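Call for participants: farm household panel on grazing, feed and local meat

Platska is looking for livestock keepers and small food businesses to join a year-long panel on how meat and dairy are produced and sold in rural areas. The panel begins in October. Applications are open now and places are limited.

Background

Last year we sent a postal survey to farms and smallholdings in the Inby and Nimri districts. We had 1,481 replies, of which 332 came from holdings with fewer than 20 cattle or the equivalent in sheep, goats or pigs. The answers told us a good deal about herd sizes and land, but much less about day-to-day choices: when to buy in feed, when to sell, whether to use the nearest abattoir or drive past it to another one. A single survey cannot follow those choices through the seasons. The panel is meant to.
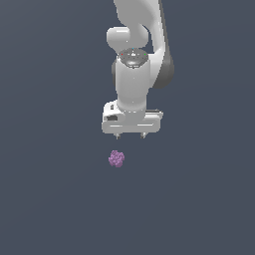
Robot arm, computer rendering

Who we are looking for

We want to hear from people who:
— keep cattle, sheep, goats, pigs or poultry for sale, full time or part time
— run a small abattoir, dairy, butcher's shop or cutting room
— work on a livestock farm as an employee or contractor
— have given up livestock in the past five years

You must be 18 or over and live or work in Inby, Nimri or one of the parishes that border them. Organic, conventional and mixed farms are all welcome. You do not need to hold any particular view on grazing, subsidies or meat eating, and you do not need to have filled in the survey.

What you would do

Participants keep a short monthly record of feed bought, animals sold and hours worked. It can be done on paper or online and takes less than an hour. We also ask you to come to four evening meetings, which start at 7.30 pm and finish by 9.30 pm. Two are held in Inby and two in Nimri. If you cannot leave the farm during lambing or calving, you can miss one meeting and send written answers instead.

A researcher will visit each holding once, at a time that suits you. The visit lasts half a day. We will not inspect animals, records or buildings, and nothing we see is passed to any authority or buyer. 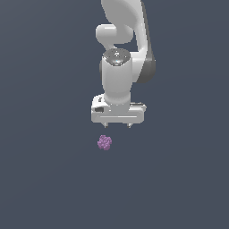
Computer rendering of a white robotic arm

Payment

Each household or business that completes the year receives 500 euros, paid in two halves. Travel to meetings is paid separately, and relief milking or childcare can be claimed with a receipt. If you leave before the halfway point you keep your travel costs but not the fee.

Your information

Names and addresses are stored apart from the monthly records. Results will be published in the Lustosum series, which is free to read, and no holding will be identified. You may withdraw at any time and ask for your records to be deleted, up to the point when the final report goes to print.

How to apply

Ask for a form at the Platska office in Inby or have one posted to you, quoting reference 721. The form is two pages long. Please say what stock you keep or what your business does, how many people work there, and which months are hardest for you. Applications from tenants and new entrants are particularly welcome — we had few replies from either group last year.

We will answer everyone who applies, including those we cannot offer a place.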